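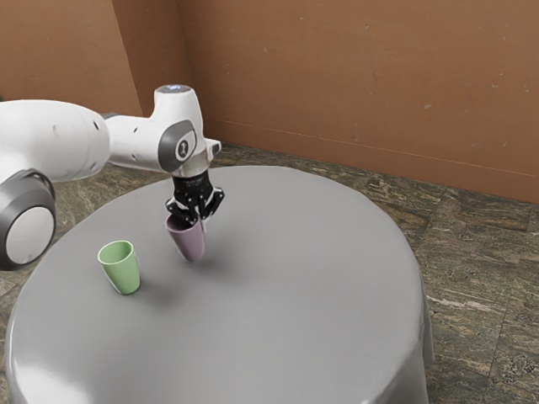
Glaze notebook, June 22, 2025

Back at the lavender again. I know, I know, I said in February I was done with it, but Bezawit Chala dropped off a fresh bag of the Walonau feldspar and I couldn't leave it sitting there on the shelf looking at me.

Kiln log first, before I forget. Small kiln, bisque already done, glaze load went in after lunch. 145 degrees an hour on the way up to start, then I let the controller do its thing. Held 7 minutes at the top. I had meant to hold for longer and I'd written the old number on the wrong sticky note (the one that's been on the lid since we moved the sink, if anyone wants to finally throw it out).

Colour is the whole problem. The Guvitz stain gives a lovely soft purple in the bucket and then wanders off to grey the minute there's any zinc about. So this batch has no zinc at all, a bit more whiting, and the new feldspar swapped in straight for the old one. I sieved it twice and it still felt gritty between my fingers, so I sieved it again and got rained on carrying the bucket back across the yard. Good thing the lid was on!

Test tiles came out mostly nice. The ones dipped once are thin at the edges and the clay shows through, kind of toasty, which I like more than I expected to. The double-dipped ones crawled at the corners. Tile 919 is my favourite by a mile, a proper lavender with a satin finish, and of course it's the one where I smudged the pencil notes before firing. I think it says "plus bentonite". It might say "less bentonite". Anybody who saw me mix it, please speak up.

Rims are still bugging me. On a tile you don't care, but on anything you drink from the glaze pulls back from the lip and leaves it feeling dry. Tesfamariam clay is worse for it than the Zarklow, I'm nearly sure, but I've never run them side by side in the same firing and I really should.

Next time:
Both clays, same shelf, same dip.
Sponge the rims before glazing and see if it's just dust.
Mix 919 both ways and label them in underglaze, not pencil.
Order more cones, we're down to the dregs of the box.

Bucket is under the bench with a blue lid. Please don't top it up with water, it's thick on purpose.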